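Tonberg cell, setup and upkeep notes

README for whoever has the cell next. Written in a rush, will tidy later. Last proper edit 2020-02-07.

What this covers

One cell, two arms, one table. Drinks tasks: stirring, fetching, pouring, putting back. Covers power up, homing, cable dressing, gripper care, table reset, log folder layout, and the faults we keep getting. Does not cover training code. Does not cover the Ukach bench, different controller, different plugs, don't swap parts between them even though the flanges match.

Files in this folder

README.txt, you're in it
cell.cfg, the live config, do not edit on the day
cell_old.cfg, January config, kept because the left wrist offset was right in it
home_left.txt and home_right.txt, joint values for the rest pose
faults.txt, running list, add to the bottom
reset.txt, short version of the table reset, for printing
khalaf/, notes from the previous cell, mostly out of date, cable section still good

Power up

Wall switch, then controllers, then laptop. Laptop last or it grabs the wrong network address and you get a cell with one arm.
Both estops out. Twist, don't pull.
Wait for the fans to settle.
Run the check script. Wants to see 2 arms, 2 grippers, head camera. If it lists fewer, stop, go to Faults.
Home left first, then right. Never together. They cross near the middle on the way up and the left one has the longer path.
Open and close each gripper once with nothing in it.

If the left one homes with a jerk at the end, that's the wrist offset. Copy the value over from cell_old.cfg, one line, wrist_offset_l. Don't copy the whole file, the camera settings in it are wrong now.

Power down

Home both. Take whatever is in the grippers out by hand before you cut power, the jaws relax and things fall. Controllers off, then laptop, then wall. Estops in. Lids on anything liquid.

Mounting and bolts

Each arm sits on its own base, bolted. Paint marks on the bolt heads, if the marks don't line up somebody has been at it or it's worked loose. Torque wrench lives in the Golama drawer with the hex set. Check marks weekly, and after any collision, even a soft one.

Table isn't bolted to anything. It walks. Tape on the floor by the legs, push it back to the tape before you calibrate, not after. If the tape has gone manky replace it in the same place, put the new strip down before you peel the old.

Cable dressing

Most of our lost time comes from this so read it.

The cables run outside the arms. They need slack at the wrist and no slack at the elbow, and people always do it the other way round. Strap at the joint, loop over the top, down to the gripper. Loop should clear the housing when the wrist is turned fully either way. Turn it by hand with the power off and watch.

Straps: hook and loop only. No zip ties on a moving joint. Zip ties are fine on the base.

Finger tight, you want to be able to slide the cable through with a bit of effort. Too tight and it chafes at the edge of the strap, which is where the last two failed.

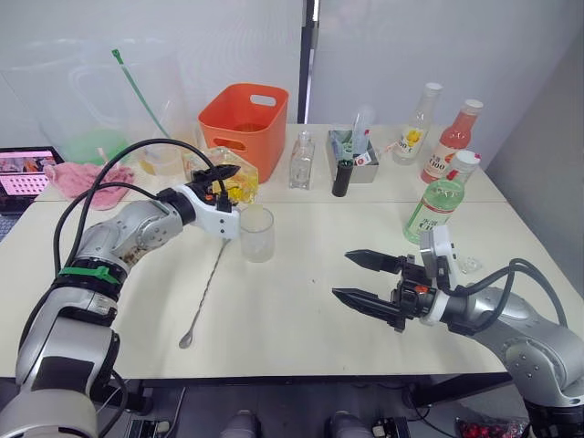 Left arm dressing is the one to copy if you are redoing either side. Power off, arm at home, start from the gripper end and work back, otherwise you run out of cable at the wrist and have to undo the lot. The green strap goes round the joint and the black cables loop up and over to the gripper, and that has to hold while it's got a long tool in it. The bar spoon is the worst case we have, twisted handle, small bowl, hangs right down over the tabletop, so run your clearance test with that in the jaws and not with a cup. Right side is the same idea, cables curve back to the base from the gripper, keep the pointed finger tips clear of them when it's open. After redressing, do the full wrist turn, then one slow stir over an empty glass, then normal speed.

Spare cables are in the Golama drawer, bottom. Label both ends before you fit one. Old ones go in the bin, not back in the drawer!! Had a dead one refitted in January and lost a morning to it.

Grippers

The two sides don't have the same fingers so don't assume a setting carries over. Left and right have their own block in cell.cfg, grip_l and grip_r.

Wipe the jaws at the end of every session. Damp cloth, then dry cloth. Juice is the problem, it dries sticky and the jaws start letting go late. Syrup worse. No solvent on the pads.

Pads: swap when you can see a shine on them or when the spoon starts to rotate in the grip. Four small screws, a drop of the blue threadlock on each, don't lose the shims. Shims go back on the side they came off. After a pad swap, re-zero the gripper or it'll think it's closed when it isnt.

Force: keep it at 7 for glass and for the small cups. 17 for the spoon. Those are config units, they don't mean anything outside this cell. Anything over 17 and the soft bottles buckle. If someone has put it higher, put it back and write it in faults.txt.

Mounting bracket on top of the gripper: check for cracks at the screw holes. Printed part, they go eventually. Print files are on the shared drive under brackets, print them flat, full infill.

Camera

Don't touch the lens. If it's dirty use the blower first, then the lens cloth.
If the head mount gets knocked, recalibrate, don't try to nudge it back by eye.
Calibration board is behind the partition. Needs the table cleared. All of it, cloths as well.
Run calibrate twice. The two results should agree to the second decimal. If not, table has moved, see above.
Exposure is fixed on purpose. The white table fools the auto setting.

Table reset

Between sessions, not between episodes. Items don't need to be in exact spots, we want variety, but:

Bulky stuff at the back. Pitcher, basket, utensil box.
Bottles with caps on unless the task says otherwise.
At least one empty glass within reach of the left arm.
Nothing tall in the middle, it hides the handover from the camera.
Cloth stays on the table, it gets used for spills and for the wiping task.
Laptop off to the side, out of the arm's sweep. Screen open is ok.
Keep bags and spare stock off the floor by the bases if you can. If a bag has to be there, check the handles can't reach a cable.

Top up liquids away from the table. Small amounts. A cup wants a finger depth and no more, the pour tasks still work and there's less to mop.

Spills: estop, then cloth. Don't reach in with the arms live, even if they're stopped. Check the underside of the table edge, it runs along and drips at the base.

Logs

One folder per session. Inside it:

left.log
right.log
grip.log
cam/
notes.txt

notes.txt is typed by the operator. Put in: cell.cfg version, pad age, anything you redressed, any collision. One line each is fine. Blank notes are no use to anybody.

We had 921 episodes on the disk at last sync. A fair few from before the pad change have the spoon slipping in the left gripper. They've been kept, tagged slip in notes.txt. Leave them out if you're only after clean stirs, leave them in if you want failures.

Joint logs are in radians. Gripper logs are in the config units, same as force above. Timestamps are from the laptop clock on everything, so check the clock if you've had it off the network.

Faults

Only one arm shows up in the check
Laptop came up too early. Shut laptop down, leave controllers on, start laptop again. If still one arm, reseat the network plug at the back of the controller, the clip is broken on the right hand one.

Gripper says closed, isn't
Needs re-zero. If it comes back within a session look for a shim in wrong.

Left arm stops mid stir, no error
Cable is catching. Power off, turn the wrist by hand, find it. Nine times out of ten the strap has slid down the joint.

Right arm stops with a force error when it's nowhere near anything
Cable again, pulled tight at the base end. Give it slack from the base side.

Clicking at the elbow
Not seen since the Khalaf cell. If you hear it stop using that arm and tell the group, don't run it to see.

Picture freezes but the log keeps going
Camera plug. Straight into the laptop, no hub. Throw the episode away.

Spoon rotates in the jaws
Sticky or shiny pads. Wipe first, swap if it carries on. Don't turn the force up.

Arms meet in the middle
Estop. Free drive the right one out first. Then bolts, brackets, cables, calibration, in that order. Write it up.

Routine

Every session: wipe jaws, look at straps, notes.txt
Weekly: bolt marks, bracket holes, floor tape, copy logs off
Monthly: pads off and cleaned underneath, fan filters, full calibration, check the estops cut both arms and not just the one you're stood next to

To do

Fix clip on right controller plug
Longer strap for the right elbow
Move the wrist offset into cell.cfg for good so cell_old can go
Photos for the pad swap
Sort out khalaf/ folder, keep cables, bin rest
Proper drip tray under table, there's one on the Ukach bench that might fit, measure it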